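Povent Interior Lighting Study - Progress Report to Wonham
Submitted 10/1/22
Prepared by Kamil Kubíček, with Chun-hung Tsai

1. Status

Work on the daylight and fabric reflectance package is on schedule. Of the five tasks in the work plan, 3 are closed and two remain open. Spending to the end of the period is within the approved budget, and no transfer between cost lines is requested.

2. Work completed

The reflectance library now holds 2295 samples. Each record gives the material class, the finish, and the reflectance measured at 4 angles. Dark upholstery was the weak point of the June release: values below five percent were rounded to the nearest whole number, and rooms with large dark furniture came out too dim in the calculation. The records have been measured again and stored to two decimal places. The old values are kept in a separate table so that earlier results can be repeated.

The Eynon test room has been recalculated with the corrected values. Wall and ceiling readings now agree with the meter survey within the tolerance set in the work plan. Floor readings near the window still run high. We suspect the glazing value supplied for that room, and a replacement has been requested from the building owner.
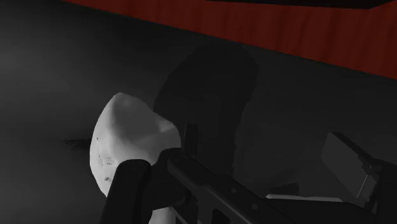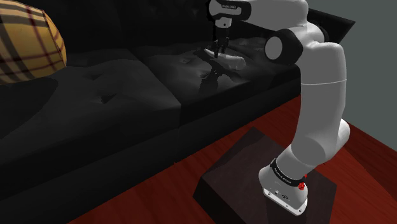
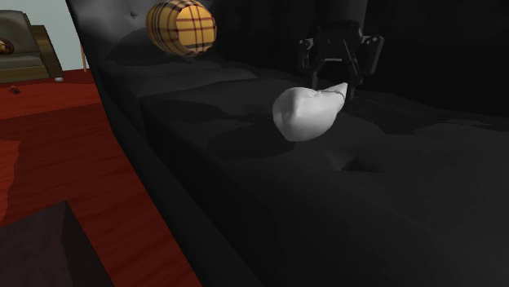 Computer renderings. Dark sofa and reddish floor in the second and third views.

3. Open items

Task 4 (glare rating) depends on the window correction and has not started. The method is agreed - we will use the same seated eye height throughout - but the choice of sky condition is still under discussion with Jitano. Their preference is a clear sky for all rooms. Ours is to run overcast as well, at the cost of longer calculation time.

Task 5 (user guide) is half drafted. The chapters on importing room plans and assigning finishes are ready for review. The chapter on exporting results will follow when the file format is fixed.

4. Risks

Calculation time for patterned fabrics remains higher than planned. Replacing each pattern with its area average shortens the run and changes the wall readings very little, but it removes local contrast that the glare task may need. Chun-hung Tsai is comparing both approaches on the Eynon room.

5. Next period

Correct the glazing value and repeat the floor comparison. Settle the sky condition with Jitano. Send the two finished guide chapters to Wonham for comment. The revised library will be delivered with the next report, together with the table of superseded values.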